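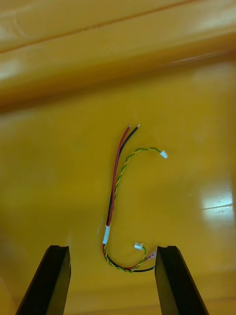 How to record a donated equipment delivery

Use this procedure when a company gives equipment to a public hospital or health office. It covers the time from the offer letter to the first inventory check. Cash gifts follow a separate process.

Before the delivery

1. Get the offer in writing. The letter should name the donor, the receiving office, each item, the model number and the declared value. If the donor gives one value for the whole lot, ask for a price per unit.

2. Open a file and give it a number. Ganedberg uses the year followed by a serial number, but any system works if no number is used twice.

3. Check power and spare parts. Confirm the voltage, the plug type and the period for which the maker will supply parts. Equipment with less than 11 months of parts supply left should go back to the health office for a decision before it is accepted.

4. Name one receiving officer and one deputy. Both names go on the file cover.
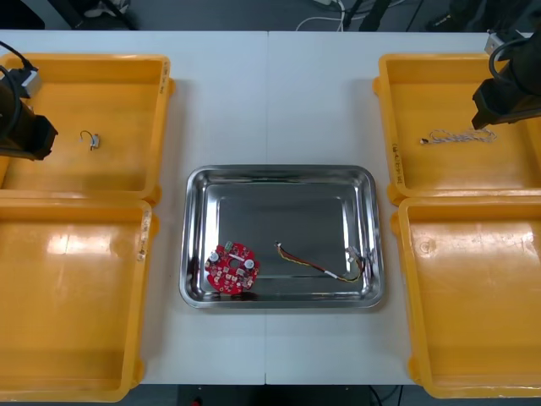 Work table with a steel tray and four yellow bins.

On the day

5. Open every carton before signing. Compare the serial number on the unit with the packing list — the number on the carton is not enough.

6. Write any shortage or damage on the delivery note itself. Have the driver sign next to the entry.

7. Hold the handover ceremony after the count. If it has to come first, mark the note "received, not counted" and finish within 30 hours.

Entering the value

Enter the declared value in the donor's currency, then the converted value and the rate used. Do not round. A unit declared at 3,379 is entered as 3,379, even if the press release says something else. Lots of more than 100 items may be entered as one line with a list attached.

After the delivery

8. Attach asset tags and enter the tag numbers in the register.

9. Send the donor a signed receipt. Keep the original in the file.

10. Check the location of each item at the end of the first quarter. Items delivered in March are checked with the next quarter's stock.

Procedure maintained by Lempi Harju. Form changes go to Reijo Halonen.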